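Search this site Go
Home | Clubs | Robots | Things to Make | Grown-Ups

How Does a Robot Learn to Use a Fridge? 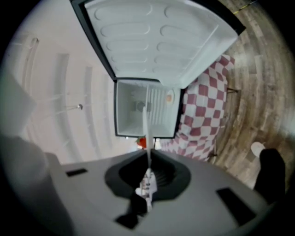
A hand-held gripper reaches toward a mini fridge with its door wide open.

Think about the last time you got yourself a snack. You pulled the fridge door, you reached in, and your hand seemed to know just what to do. You probably didn't think about it at all! But when you were very small you had to learn every bit of it, and a robot has to learn it too.

At the Irnar robot club, which meets on Monday after school, the students are working on a project called Grilen. They want to teach a robot arm to help in a kitchen. And the teaching starts with people — people holding a gripper in their own hands and doing the job themselves.

A gripper is a bit like a hand, only with fewer fingers and no fingernails to paint. The one in our picture has a gray plastic body and a long, thin white finger. There is a camera on it as well, so it records what the job looks like from where the hand is. That's why the floorboards and the wall seem to bend. The camera has a very wide lens, a little like a fish's eye, and it can take in the fridge, the red-and-white checkered tablecloth and even somebody's white shoe all at once.

Every try is saved as a short recording. So far the club has made 279 of them, and they are hoping to reach 2,000 before the Flollwood Robot Fair in May (that is an awful lot of fridge doors, but there are plenty of students to take turns). A computer then studies the recordings and looks for patterns. Where is the edge of the door? Which way does it swing? How close should the finger be before it pushes?

Why so many? Well, imagine you had only ever seen one fridge in your whole life. A taller one, or one with the door on the other side, might puzzle you very much. Robots get puzzled the same way, so the students move things about and try again from a new spot.

You can try a bit of this at home. Hold 2 wooden spoons in one hand like chopsticks and ask a grown-up if you may use them to pick up a sock. Go slowly, and notice how often you look before you squeeze.

Next: What Is a Sensor? | Back to Robots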